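Fitting out the parts tray: gallery

Updated 2024-10-27

Our bench group spent much of September on a gray parts tray and an open desktop case. The tray holds the small pieces of a computer while the rest is being fitted: a processor, a strip of memory, and whatever else would otherwise roll off the bench. Masanobu Sugawara drew the first version at home, and Milagros Lucero redrew the pockets after the walls on his kept snapping. The printed parts are filed in the group's folder under the name Clavia, version 2.

The pictures below are mostly of the processor. The last one is over at the power supply. Click through to the parts list at the bottom of the page if you want to print the tray yourself.

Processor and socket pocket

The pocket for the processor is a raised frame, open at the top, with thick walls. Milagros made the walls heavier than they look like they need to be. The lines left by the printer are still there on the flat part of the plate and we have not sanded them. The processor is at a tilt, with one corner over the wall of the pocket.
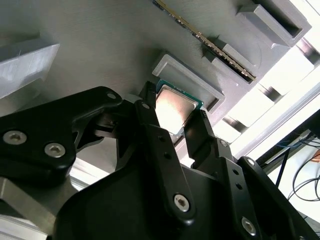
Above the ribbed panel

The case is aluminum, with ridges running across it, and the tray sits over those. Anything small that lands between the ridges is annoying to get out, so we keep a strip of masking tape handy. The processor has a silver heat spreader with a green border all the way around. There is printing near the top of the metal, but it is too small to make out at this size. Hold a processor by its edges and keep your fingers away from the contacts on the underside.
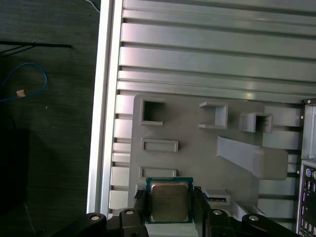 Can I use the tray with any processor?
It depends on the outside dimensions of the chip. Measure yours with calipers before you print, and change the pocket size in the drawing to suit. Leave a little clearance on each side, as most printers come out slightly tight on inside corners.

More of the tray

A wider look at the layout. The two shallow recesses on the left are one above the other, and below them is the long slot, with a thin blue circuit board strip seated between the clips. You can pick out the gold contacts and a row of dark chips. Genji Honda wanted the long slot moved up a little to make more room for the clip blocks at the bottom. That change is in the drawing but has not been printed.

The colour of the metal on the processor shifts a good deal with the light. It comes out brownish gold in this one.

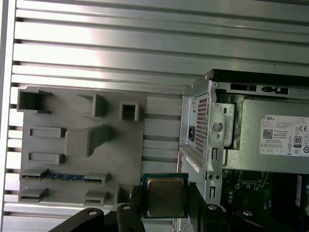

Processor upright, with the long slot and its blue strip behind.

Power supply

The power supply is a plain box in pale gray sheet metal, lying in the middle of the case. Evanthia Deligiannis looks after the cabling and has written her own notes on it, which are in the same folder. Her main point is to sort the connectors before anything is fastened down and to check the shape of each one against the socket. Forcing a plug the wrong way around is the quickest way to wreck a board. Unplug the supply at the wall before handling any of the leads.

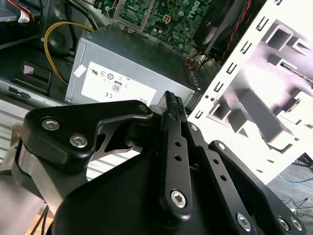
Small black ridged connector, held upright in front of the power supply.

Parts list and files

Tray drawing: Clavia, version 2, gray filament
Pocket drawing: separate file, edit to fit your chip
Cabling notes: E. Deligiannis
Bench time booked for the project: 21 hours
Folder number: 323

Mal-soon Ahn keeps the folder and can send the files to anyone who doesn't have access. Please include the folder number in your message. If you print the tray and find that a clip is too stiff, let Milagros know which one and what filament you used, and she will add it to the change list for the next version.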